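社团工作台整理小窍门：手持夹爪练习怎么少出乱子

Rusodport 机器人社的练习桌归 Liis Laur 管，下面这些做法是她和组员攒下来的，主要给新加入“收零食”项目的同学看。家里做手工、修小电器的桌子也能照着用。

一、先定桌面，再摆东西
用黑色胶带在桌面靠自己这一侧的左右两角各贴一小段，当作位置记号。胶带要短，两三厘米就够，贴长了会卷边，袖口一蹭就起来。撕下来后留的胶印，用橡皮先擦一遍，擦不掉的再用棉布蘸一点酒精，顺着木纹走。酒精别直接倒在桌上。

二、托盘选浅的
盘壁太高，夹爪伸进去容易碰边。我们用过三种，最后留下的是带隔断的白色塑料盘，长边朝前放。盘底滑的话，剪一块防滑垫垫在下面，比盘底小一圈，从上面看不出来。托盘每周洗一次，用洗洁精和软海绵，晾干再收。薯片渣会卡在隔断的根部，拿旧牙刷刷。

三、包装袋怎么夹
充气的零食袋比盒子难夹，新手多半去夹鼓起来的中间，一用力就滑。改夹侧边，夹住以后停一下，再慢慢往上带。袋子在盘里卡住时不要硬拽，先放下，换个角度再来。练习用的袋子不要拆封，漏气的挑出来放一边，当天吃掉。同一包反复夹，边上会起皱发软，Arūnas Baranauskienė 的习惯是每包夹满 10 次就换。

四、线要往外走
左手的线从左边出去，右手的线从右边出去，中间不要交叉。桌面上留一段松的，手腕才转得动。多余的线用魔术贴扎带收，不要用铁丝扎带，时间长了会勒伤外皮。地上的线每次收工前理一遍，从插头那头开始捋，别从中间拎起来抖。

五、衣袖和手
天冷以后大家都穿毛衣来，去年 10 月就有人把袖口的线头夹进了夹爪。宽松的袖子往上推一点，或者套一根发圈。戒指、手链先摘掉。手上有油就去洗，握柄沾了油很难擦干净，缝里要用棉签。

六、夹爪的日常擦拭
爪尖每次用完拿干布擦。上面装的白色板子和白条不要用手掰，也不要拿它当把手提。螺丝松了就记在本子上，交给 Hilkka Manninen 统一拧，各拧各的容易把螺纹拧坏。夹爪放回盒子时爪口闭合，线绕成大圈搁在旁边，不要缠在机身上。

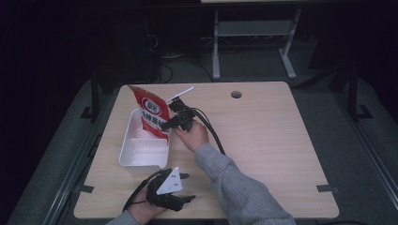
双手夹爪练习：右手夹零食袋的边，左手停在托盘前。

七、灯光
灯只要照亮桌面就行。塑料盘反光厉害的时候，把灯抬高，或者在灯罩前面夹一张硫酸纸，离灯泡远一些。换灯位以后先试做两三遍再正式记录。

八、记录和收尾
每做完一遍就在表上画一道，失败的也画，旁边写个“滑”或者“卡”。上学期这个项目一共记了 344 遍，其中“滑”占了将近一半，所以才有第三条。表用铅笔填，夹在硬板上挂墙边，放在桌上总会被线扫下去。

收工顺序：零食袋进密封箱，托盘拿去洗，夹爪进盒，线挂起来，最后擦桌子关灯。密封箱放在架子第二层，箱盖上贴着 Virine 组的名字，别和 Graltier 组的混了，他们那箱是道具，有几包已经过期。

缺胶带、棉签或者扎带，写在门后的单子上，Sânziana Ene 每周五去买。防滑垫还剩一卷，先紧着托盘用。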